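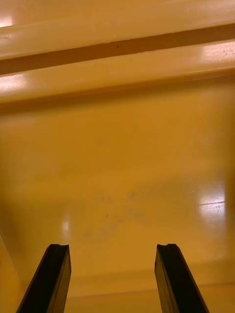

Bottom of a yellow bin, smudges and all.

Plastic Bins: The Questions I Get Asked Most

Hi, I'm Sohail Mirani, and Dustside is my little site about sorting, storing and cleaning the stuff in your garage. I've been writing it out of Clillport for a good while now, and plastic bins bring in more mail than everything else put together (sorry, pegboard fans). So I've pulled my usual answers onto one page. If yours isn't covered, write to me and I'll probably add it in.

How do I get a shiny bin clean without making it worse?

Warm water, a squirt of dish soap and a soft cloth. I know that sounds boring! But before the cloth goes anywhere near it, tip the bin over outside and give the bottom a few slaps, or run the vacuum brush around the corners. Grit is what does the damage. If you wipe a gritty floor you're basically sanding it, and on glossy plastic every one of those little lines will show up the next time the light hits it.

Rinse with clean water, then dry it with a second cloth. Letting it drip dry is fine for outdoor bins, but around here the water is hard and you'll get spots.

I washed mine and there's still a cloudy patch in the middle. What is it?

Could be a few things. Soap film is the easy one, and a wipe with a cloth dipped in half white vinegar and half water usually takes it right off. Greasy fingerprints come up with a bit more dish soap. If it's still there after both of those, it's most likely scuffing, meaning the surface itself has been rubbed dull by whatever's been sliding around on it.

Quick test: wet the patch. If the cloudiness disappears under water and comes back when it dries, I'd bet on scuffs. You can waste a whole evening scrubbing at those (ask me how I know) and all you get is a bigger cloudy patch.

Can I polish scratches out?

Fine ones, sometimes. A plastic polish and a soft cloth will make hairlines harder to see, and a couple of readers have had good luck with the stuff sold for car headlights. Try it on the underside first. Anything you can catch with a fingernail is staying put, as far as I'm concerned.

I should say that I don't bother for bins that hold tools or hose fittings. They'd be scratched again by dinner. I'll polish a bin that sits out in the house, and that's about it.

What should I keep away from the plastic?

Scouring powder, steel wool, the green side of the sponge, and any solvent you'd use to strip paint. Acetone is the big one. Some plastics shrug it off and others go soft and sticky in a second, and most of us have no clue which kind we bought. I also skip boiling water, which can warp a thin floor.

And please don't mix bleach with vinegar, or bleach with ammonia. I get this suggested to me at least once every summer and it makes my hair stand up.

Why such loud colors?

Because I can find them! I spent years with clear bins and gray bins, all of them stacked in the same dim corner, and I read labels with my phone flashlight like a burglar. Now yellow is electrical and orange is garden, and I can holler "it's in the orange one" across the yard and somebody will come back with the right thing.

The other nice part is that dark little things stand out against a bright floor. Screws, fuses, those rubber washers that vanish the moment you look away. A black bin eats them.

The downside is that glossy bright plastic shows every smudge. If that's going to bug you, get a matte finish and be happy.

Will the color fade?

In direct sun, yes, sooner or later. Oranges and reds seem to go first in my yard. I left one out behind the shed through all of July and the side facing the fence looked like a different bin from the side facing the sky. Fading by itself is only looks, but if the plastic has also gone chalky or makes a cracking sound when you flex the rim, retire it before you fill it with anything heavy.

How do I tell if a bin is really clean?

Look at it from low down, with the light coming from the far side. Straight down under a ceiling light, a shiny floor throws back a big white glare, and people take that for a stain or miss the dirt right next to it. Move your head a little. If the bright spot moves with you, it's a reflection. If it stays where it is, get the cloth.

The edge of the glare is a great place to inspect, by the way. Dust and hairline scratches that you'd never spot elsewhere light right up. 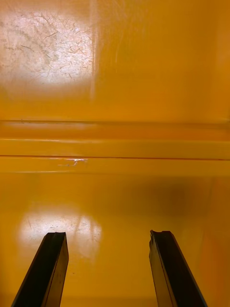 Why do the corners always look darker?

Mostly shadow. A deep bin has walls that block the light, so parts of the floor look brown or dull even when they're spotless. I've scrubbed a shadow myself, and I'm not proud of it. Carry the bin over to a window and turn it around before you decide.

If it's still dark when it's turned, then it may be a stain. Rust rings from cans and leaf tannin are the two I see most. Baking soda mixed into a paste, left on for 20 minutes and wiped (gently!) with a damp cloth is my first try for either.

Should I line the bottom?

For metal tools, sure. A piece of old yoga mat or a cut-down towel saves the floor and cuts the rattling. For garden stuff I leave it bare, as a liner holds damp and then you've got mildew to deal with.

How often do you wash yours?

Twice a year for the garage ones, whenever I happen to be emptying them anyway. Anything holding pet food gets done every time it runs out. I used to keep a schedule on the wall, and then I stopped looking at the wall.

Can I keep food loose in a bin like this?

Only if the maker says it's food safe. I put everything in its own bag or tub first and use the bin to hold the bags.

Which brand do you buy?

I'm not picky, and nobody pays me to be! I look for a stiff rim, rounded inside corners (so much easier to wipe) and a floor without ribs. Bring something heavy to the store and set it in there if they'll let you.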